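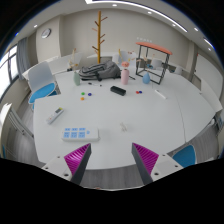 Lindalva Paiva calls the round table "the most overpraised piece of furniture in any office," and her complaint is a fair place to start, as most writing on the subject repeats claims with very little behind them. The **round meeting table** is a table with a circular or generously curved top, used for group discussion. It is said to make people more equal, more talkative and quicker to agree. The evidence for all of this is thin.

## Origins of the idea

The usual story goes back to King Arthur. The poet Wace, writing in the twelfth century, says Arthur had the table made so that none of his barons could claim a higher place than another. Wace was writing verse, long after the period he described. A large painted tabletop in the Great Hall at Winchester was once shown as Arthur's own, but it was made in the Middle Ages and painted later, under Henry VIII. The painting gives the king a seat of his own, marked by his portrait, which rather weakens the point about equality.

Diplomats took the idea more seriously. At the Paris talks on Vietnam, the shape of the table was argued over for weeks before the sides settled on a round one with two smaller tables placed beside it. The argument was about who would be recognized as a party to the talks. It says little about whether people reason better in a circle.

## Claims about behavior

Furniture sellers often state that a round table removes the head seat. In practice, a group tends to find one anyway. It may be the chair facing the door, the one nearest the screen, or whichever one the manager happens to take. Shaimaa Bouzid, in a pamphlet on meeting rooms written for the design office Hamdy, argues that rank "walks in with the people and sits down wherever it likes."

The office supplier Rinavitz has claimed that teams using its curved tables reach decisions 30 percent faster. Its catalog doesn't say what was measured, who was in the teams, or what they were compared with. A later edition drops the number and keeps the sentence.

## Size and seating

Some facts about round tables are simple geometry. The edge grows in step with the width, but the area grows with the square of it, so a large table has a great deal of surface in the middle that no seated person can reach. A table for 6 is comfortable. One for 40 is mostly empty surface, and people on opposite sides need microphones.

Large tops are usually built in sections to get them through doors. The joints can drift out of level if the floor is uneven. At the Skollholm conference center, according to Paiva, the hall table was taken apart every October and never went back together quite flat.

Tables with rounded ends or a flowing outline are sold as a middle path. They fit long rooms better than a true circle does, though they also bring back the ends, and with them the head seat.

## Cost

Curved tops waste material when cut from straight-sided sheets, and buyers pay for the offcuts. The maker Darnar charges $1000 more for its round model than for a rectangular one with the same number of seats. Whether the shape is worth that depends mostly on the room.

## See also

- Conference hall
- Seating plan
- Winchester Round Table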